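**FOR RELEASE May 15, 2023**

# Pirley Looks Into the "Cleared Table" and Comes Away Unconvinced

*Household bulletin finds little behind the popular Trillel tidying method, and has a few kind words for a jar*

LUCERO – Pirley, the subscriber-funded bulletin on household goods and household advice, has published its report on small-item tidying, the business of getting brushes, pencils, sticks, combs and other slim objects off a tabletop and into some kind of order. The report looks mainly at the Trillel method, sold by Minance as a printed guide with a set of cards, and at the claims made for it on the box and in the company's own spring mailing.

Minance says that anyone can clear and sort a crowded table in 20 minutes and that the table will stay clear. Pirley does not dispute the first part very much. Most people can clear a table in that time if they are allowed to put things in a drawer. The second part is where the trouble starts.

The work was done in Lucero in March. It ran for four weeks and took in everyday items of the sort that readers had complained about: makeup brushes, craft sticks, pens, kitchen skewers, crochet hooks. Pirley had put a short question to its subscribers beforehand and received 1,463 replies. The question was what they found hardest to keep in its place. Large items hardly came up. People can find their vacuum cleaners. What they wrote in about, at length and sometimes over several pages, was thin things that roll.

## What was tried

The Trillel guide asks the user to begin with "a full scatter." Everything of one kind is brought out and laid on a bare surface, with space between the pieces, so that each one can be looked at before any decision is made about keeping it. The guide is firm on this point and comes back to it in nearly every chapter.

Makeup brushes were an obvious place to start. They are light, they differ in size in ways that matter to the owner and to few other people, and they tend to live in a bag with a broken zipper. The guide has a whole card on them.

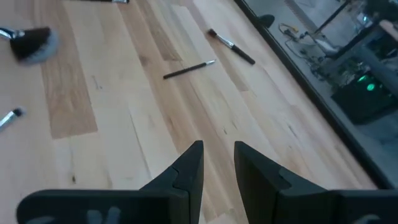
*Makeup brushes spread out on the pale wood tabletop.*

Pirley's view of the scatter is mixed. Seeing brushes laid out on a plain surface does help. Duplicates become obvious, and so do the ones that should have been washed some time ago. On pale boards with knots and dark streaks in them, though, the eye has a good deal to sort through before it gets to the brushes, and the guide says nothing on the subject of surfaces except that they should be "calm." A bath towel does the job. It also stops the rolling, a problem the guide solves with a molded mat that Minance sells separately.

The guide then asks for the brushes to be arranged by "frequency of joy and use," a phrase that appears on the card in gold lettering. Pirley's report spends some time on this and makes no apology for it. Use can be judged. A person knows whether a brush came out of the bag this month. How often an eyeshadow brush brings joy is harder to settle, and when the two measures disagree the card offers no help at all. The tester working through the makeup card ended up sorting by size, and so did everyone else who was handed it.

Sorting by size is what most people do already, without a card.

## Long items, and the trouble with "like with like"

The second half of the guide deals with what it calls long goods. These are things such as dowels, rulers, garden stakes and slats, the pieces that never fit the container bought for them and end up leaning in a corner. The advice is to store like with like, lying flat, at "the height of the hand."

Pirley has no quarrel with keeping long pieces flat. Leaning them does them no good, and they fall over. But the guide's idea of like with like falls apart quickly. Is a garden stake like a ruler? They are the same shape. One has dirt on it. The guide would put them together on the strength of length alone, and one of its line drawings shows a knitting needle lying beside a barbecue skewer, an arrangement that Pirley's kitchen editor has asked to have recorded as a hazard.

There is also the matter of handling. Long light pieces swing. Pick one up at the end and the far end goes somewhere you are not looking, usually toward a mug. The guide recommends a hold at the middle, for balance. The report prefers a hold near both ends where the piece allows it, and says so with some force. A hold at the middle is fine for a slat you are carrying across a room. It is less good for setting one down level on a crowded shelf, a job that the guide's author seems never to have tried.
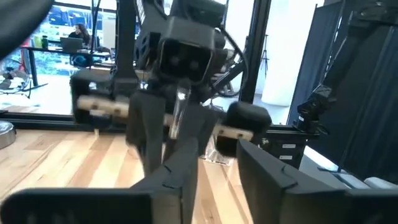
*A long, pale wooden stick held level, with small dark holes or marks along its length. The desk is on the other side of the glass.*

Holes, marks and notches get a page of their own in the Pirley report. Many long items around a house have them, and the usual reason is that someone meant the piece to go with another piece. The guide's instruction for any long item the owner cannot place is to let it go. Pirley's advice is duller: tie a label on it and keep it until you remember. A number of the subscribers who wrote in had thrown out a slat, a rod or a strip of drilled wood and then found the shelf it belonged to. Replacing such parts is a nuisance, and in the case of older furniture it may not be possible.

## The claim about staying clear

Minance's mailing says that a table sorted the Trillel way "stays sorted." It gives no source. Pirley wrote to the company asking what this was based on, how long the tables had been watched, and whether anyone lived in the houses. The reply, printed in full at the back of the report, enclosed a discount voucher.

In Pirley's own trial, tables were left to ordinary use after sorting. Some stayed tidy and some did not, and the report can find no link between the result and the method used. The surfaces that stayed clear were mostly ones that people did not sit at. The surfaces that filled up again were the good ones, near a window or an outlet, where anybody would put things down. A set of cards will not change where the light comes from.

The bulletin also tried sorting by the guide against sorting with no guide, using the same mixed pile each time. The group with the cards took longer. Part of that was reading. Part of it was arguing about the cards. Pirley accepts that a trial of this size proves very little, and would ask Minance to accept the same thing about whatever it did.

## What did better

The report does not end with a recommended product, a decision that will disappoint a few subscribers who wrote asking for one. It does list things that seemed to help in the houses and rooms where they were tried:

- A heavy jar, wider at the base than at the neck, for brushes and pencils in daily use. Bristles up.
- A towel or cloth under anything round while it is being sorted.
- One shallow drawer with nothing in it at the start. Dividers can wait until the drawer has been in use for a while, and may never be needed.
- Long pieces flat on a shelf or on top of a cupboard, with paper labels tied on.
- Washing makeup brushes on a set day and leaving them to dry flat before they go back in the jar. Water running down into the handle can loosen the head.

None of this is new. Most of it will be familiar to anyone who has shared a bathroom.

## Price and value

The Trillel guide and cards are sold together. The mat is extra, and so is the tray for long goods, a molded piece that Pirley found too short for most of the long goods it was given. The cards are nicely printed. The box is sturdy and several testers asked if they could keep it, and the report suggests, with a straight face, that it may be the most useful item in the set – it holds brushes well if stood on end.

Pirley gives the method 2 out of a possible ten. Both points are for the opening advice to take everything out and look at it, advice that costs nothing and that the bulletin is happy to repeat here free of charge.

Minance has said it intends to bring out a second guide, for cables. Pirley will look at it when it arrives and would like, this time, to be told how the claims on the box were reached.

## Getting the report

The full report is in the current issue of the Pirley bulletin, posted to subscribers this week. Public libraries in Lucero hold reading copies. Editors who want to quote from it may do so without asking, provided the passage on sample size is quoted along with whatever else they use. Subscribers who sent in letters for the survey and asked for them back will have them returned once the index is finished.

**About Pirley**

Pirley is a household bulletin based in Lucero. It carries no advertising and buys the goods it reports on, including the mat. It has no financial tie to Minance or to any maker of jars.

**Press contact**

Pirley Press Desk, Lucero. Written inquiries are preferred. Voucher offers will be returned to sender.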